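Betreff: Re: [hausgemeinschaft-liste] Pfand, Keller, Sommerfest
Datum: 17.04.2018

Hallo zusammen,

ich antworte mal gleich unter dem Zitat, sonst blickt hier bald keiner mehr durch (ich jedenfalls nicht, bei mir sortiert das Mailprogramm neuerdings alles nach Lust und Laune).

> Liebe Liste,
> wegen des Sommerfests am Jukberg: Ich finde die Idee mit der
> Pfandkasse ja gut, aber im Januar hatten wir im Keller wieder
> Säcke bis unter die Decke stehen, und gerochen hat es auch.
> Wer bringt das alles weg? Und was ist überhaupt mit dem Geld
> vom letzten Mal passiert? Außerdem bin ich immer noch für
> Mehrwegbecher von Plitasia statt der Einzelflaschen.
> Gruß aus dem Hinterhaus

Also, der Reihe nach. Das Geld ist da! Es liegt in der blauen Blechdose bei den Kellerschlüsseln, und zwar 191 Euro, ich habe gestern Abend nachgezählt und dabei leider auch zwei Kronkorken und einen Hosenknopf gefunden. Davon gehen 30 Euro für die neue Lichterkette ab, die alte hat ja den Sturm nicht überstanden. Der Rest wäre nach meinem Gefühl für die Bierbänke, aber das können wir gern noch ausdiskutieren.

Zum Keller: Ja, das war im Januar wirklich eklig, da gibt es nichts schönzureden. Das Problem waren die offenen Säcke und dass einige ihre Flaschen mit Resten drin hineingestellt haben. Bitte, bitte vorher ausleeren und Deckel drauf! Und Glas kommt in die Kisten und bleibt aus den Säcken raus, ich habe mir an so einer Scherbe die halbe Hand aufgeschnitten.

Mit den Bechern von Plitasia habe ich mich inzwischen auch beschäftigt. Schön sind die, keine Frage, und stapeln lassen sie sich auch. Nur muss man sie eben spülen, und unsere Spülmaschine im Gemeinschaftsraum braucht für einen Durchgang ewig und lässt unten immer diese Pfütze stehen. Skekance verleiht Becher samt Spülservice, dafür wollen sie aber eine Kaution, bei der mir kurz schwindelig wurde. Vielleicht teilen wir uns das mit dem Nachbarhaus? Die feiern doch sowieso immer mit, sobald der Grill an ist ;-)

Was den Transport angeht: Mein alter Kettler-Anhänger steht noch im Fahrradschuppen und darf benutzt werden. Der linke Reifen verliert Luft, also vorher pumpen, und die Deichsel klappert ein bisschen, das macht aber nichts. Zum Automaten im Supermarkt fährt man am besten vormittags, abends ist da eine Schlange bis zu den Blumen.

Fürs Fest selbst bin ich sehr für Körbe auf dem Tisch! Säcke am Zaun sieht im Dunkeln kein Mensch, in einen Korb direkt vor der Nase legt man die leere Flasche ganz von allein. Die grauen aus Stoff gefallen mir richtig gut, innen dunkelblau, da sieht man auch nicht gleich jeden Fleck. Ganz unten kommt dann noch die Liste, tragt euch bitte ein und schickt sie NICHT als Anhang zurück, einfach in den Text schreiben.

Liebe Grüße aus dem Vorderhaus, dritter Stock

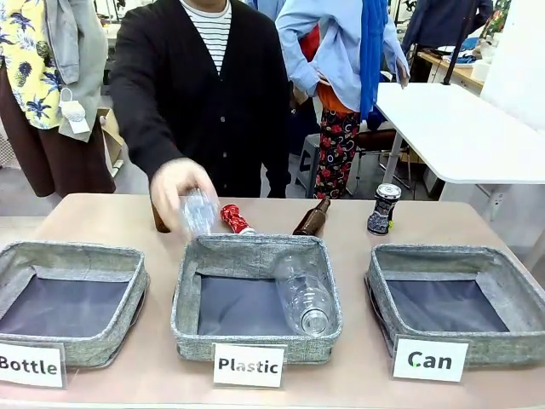 Wer bringt was mit?

Salate: noch offen
Grillkohle: Vorderhaus
Bänke und Tische: Hinterhaus
Anhänger aufpumpen: mache ich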